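Teaching an Arm to Use the Kitchen: Our Term Project Report
Skistness Robotics Club, Flirkow stream
Written up by Woo-jin Jeon for the group
Dec 4, 2020

When we sat down in September to pick a project, half of us wanted to build something with wheels again and the other half were tired of picking bits of carpet out of axles. In the end we settled on a kitchen task done completely in simulation, which meant everyone could work from home on whatever computer they had (mine is very old and sounds like a hair dryer, but it got there!). We named the project Pramach, after a long evening of worse names.

The goal was to have a simulated arm find the microwave, take hold of the door handle and pull the door open. We had hoped to go on and put a plate inside as well, and I'll come back to that further down.

None of us had used a simulator before, so the first few weeks went to learning our way around it. We started from a ready-made kitchen and changed the parts we needed, mostly the placement of things on the counter and the colour of the walls. Keeping everything pale was my idea, as I thought it would be easier on the eyes. I now owe the vision team an apology, because a white microwave on a white counter against a nearly white wall gives a program very little to grab on to.
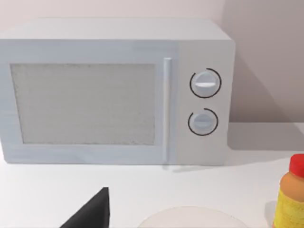 The Pramach kitchen from the arm's side of the counter, with one gripper finger at lower left and the condiment bottle on the right.

The handle is a long, slim upright bar at the right side of the door, and it's only a little different in tone from the door itself. Our first detector kept choosing the knobs on the control panel instead. We were cross about this for a while, but you can see its point, as the black arcs around them are some of the sharpest lines on the whole appliance. What helped most was giving the detector a rough idea of where to search, and then letting it look for a tall narrow shape inside that area.

To train the arm we drove it ourselves with the keyboard and saved each run. Between us we recorded 1,122 runs over the term, and after throwing out the ones where somebody bumped the bottle or simply gave up, we had 468 we were happy to keep. Sorting them was slow and a bit dull, and I'd like to thank everybody who stuck with it over the long weekend.

For the final test we ran the arm 100 times with the microwave shifted slightly each time. It opened the door in around 50 of those, which was lower than we'd hoped but a great deal better than our October attempts, when it mostly pushed the door shut harder. Most of the misses came from closing the gripper too early, just in front of the bar.

As for the plate, we didn't get to it. We wrote a grasp for the rim and tried it a few times by hand, but a shallow plate lying flat on a counter is a very awkward thing to pick up with two fingers, and we ran out of term. The Sönmez group has offered to share their notes on thin objects, so that's where we'll begin next time, and I think we might paint the wall blue while we're at it.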